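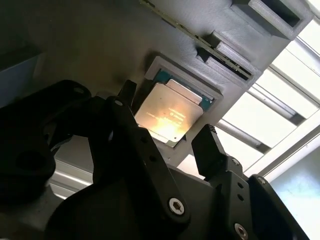
Jasell, which runs a computer refurbishing shop, says it will stop quoting success rates for its processor-swap cell until the cell has gone a full month on one set of fixtures. The decision follows a January review of the machine that found most of its stoppages had little to do with the robot arms or their software. They came from the printed plastic. The gray fixture holds a processor in a snug square pocket with a raised lip, and a gripper finger has to get in on either side of the metal lid. A pocket printed slightly tight hangs on to the chip. A pocket worn slightly wide lets it sit crooked, and the cell has no good way of telling the difference.

"We were sold a cell that would look after itself," said Daiane Caldeira, who is responsible for maintenance at Jasell. "It doesn't. Somebody looks after it for 20 minutes every morning before it does any work, and I would like that to be in the brochure."

The review covered 800 attempted placements. Jasell is not releasing the pass rate. Gavex, the integrator that built the cell, had earlier circulated a figure that left out any run in which a technician stepped in, and Jasell has asked that the figure no longer be used.

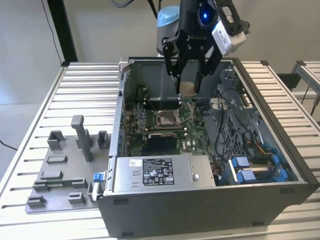
Under the new setup routine, the position of the computer is checked before anything else. The old routine began with the gripper and assumed the computer was where it had been the night before, an assumption Caldeira calls "hopeful." The tower lies on its side with the panel off, and the fixture plate butts up against its left side, so a case that gets bumped can push the plate along with it. The bench is slatted aluminum and gives neither one a natural stop. Jasell has now added a hard reference for both and checks it with a feeler gauge.

Gripper screws are next. The review found 11 cases of a finger working loose during a shift. Technicians now mark each screw with paint after tightening, and a broken paint line means the cell stays off. Fingers are replaced as a pair. Replacing only the worn one was tried, and the grip ended up off center.

The third change concerns the socket. An operator confirms that the retention lever is fully open before a placement is allowed. Gavex has proposed handing this check to a camera.
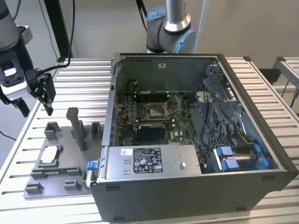
Caldeira said she would consider it once the camera had agreed with a technician 100 times in a row on machines it had not seen before. It has not been put to that test. Umum, which supplies the printed fixtures, has offered a harder plastic and says it should last longer. Jasell has ordered one plate and will run it beside the current type before buying more.

Jasell also plans to keep its manual bench open. A second cell, planned for the Evangelista building, is on hold, and no new start date has been set.

"I have nothing against the machine," Caldeira said. "I want to see the repair log get shorter first."

Copies of the setup routine, including the paint-mark procedure and the blank morning check sheet, are available on request from the Jasell maintenance office. Pricing for the cell is a matter for Gavex.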